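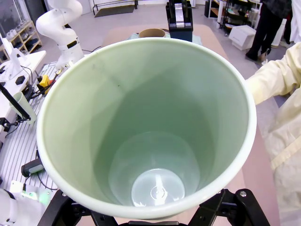

Search this forum Advanced search Go

Bucket grasps: parallel fingers or go to suction?
Reading time: 2 min

sorin_r
We're trying two sets of fingers on the same arm, the Galanis ones and a longer pair from Zillico. The job is holding a plastic bucket by its rim. Galanis fingers hold well but mark the plastic. The Zillico pair is kinder to it but the bucket twists as soon as there's weight in it. Has anyone had both?

homska_bench
Had both. We ran 60 lifts with each and the Zillico pair let go far more often, always with the bucket part full. Put rubber on the Galanis ones and keep them.

ilaria_b
I don't agree. A twist usually means you're gripping off centre. What does the wrist camera give you when you're close in? With a pale bucket ours gets nothing useful from the inside wall, and the glare off the base throws the depth out.

sorin_r
Same glare trouble, yes. I've turned the exposure down and it's a bit better. Closing force is 70 N on both pairs.

ilaria_b
Too much for thin plastic. Try 26 and close more slowly.

homska_bench
26 won't hold a full bucket - an empty one, maybe. And suction is no good on a curved wall, before someone says it.

gerasimos_a
I was going to say it. We use one large cup on the flat base from underneath and it copes. You need clearance below, mind.

sorin_r
No clearance here, so fingers it is. Rubber is ordered. I'll start at 26 with the bucket empty, go up in small steps and post the numbers in June.

Contact us | Copyright Drostedmont Forums | Back to top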